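Questions people ask me about the Tanabe pottery dig

I started this page because the same emails kept landing in my inbox, and I'd sooner spend my evenings gluing rims together. If yours isn't answered, write to me and I'll add it when I get a chance. Last updated July 2013.

Who are you, anyway?

I'm Jarrah Ashby. I look after the finds from the Tanabe site, mostly broken cooking pots and storage jars, with a few nicer painted bits that everyone wants to see first. Yae Yokoyama runs the digging itself. If you have a question about trenches, soil or where to park, she's the one you want.

What have you found so far?

Pots, pots and more pots! We've got 611 cataloged sherds from the kiln dump alone, and that's just the ones bigger than my thumbnail. We also have two nearly whole jars, a clay spindle whorl and a lump of something that Yae thinks is kiln lining and I think is a very sad bowl. We've agreed to disagree until the lab report comes back.

What's a sherd? Do you mean shard?

Same idea. Archaeologists say sherd for pottery and shard for glass, and some of us get grumpy about it. I don't. Call them whatever you like.

How do you know which pieces go together?

Mostly by staring. I sort by the color of the clay first, then by thickness, then by the little lines the potter's fingers left on the inside. Those lines are wonderful – they tell you which way up a piece goes, and sometimes you can lay your own fingertips right in them. After that it's a jigsaw puzzle with no box and half the pieces missing. A good day is four joins. I once had a day with six and called my mother about it.
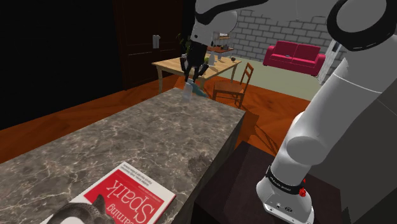 Once I think two edges match, I hold them together under a low lamp and run a fingernail across the join. If it catches, they're probably from different parts of the pot and I put them back in the tray. If it doesn't, I mark both pieces in pencil and leave them overnight before I get the glue out, because I'm a lot more hopeful at five o'clock than I am in the morning.

What glue do you use?

One that comes off again with acetone. Please don't use superglue on anything old. I've spent whole weeks undoing somebody's kitchen-table repair and I wasn't nice to be around.

How old is it all?

We're still working on that. The shapes look a lot like the jars from Hikow, up the valley, but the painted ones remind me more of the Zukell pieces, and those two sites don't line up neatly. We've sent charcoal off for dating. Until then I'm keeping my guesses to myself (mostly).

I found some old pottery in my yard. Will you look at it?

Sure, send a photo with a coin next to it for scale. Leave it where it is if you can, and write down where it was if you've already picked it up. I can't tell you what it's worth. I really don't know, and I'd rather you kept it anyway.

Can I come and see the dig?

Yes, when the trenches are open, which this year means through the end of October. Wear real shoes. The path down from the Fudis road is steep and it gets slick after rain. Email Yae first so she knows to expect you.

Can I help wash finds?

Please do! You'll need an old toothbrush and a shirt you don't love. The painted sherds stay with me, but everything else is fair game.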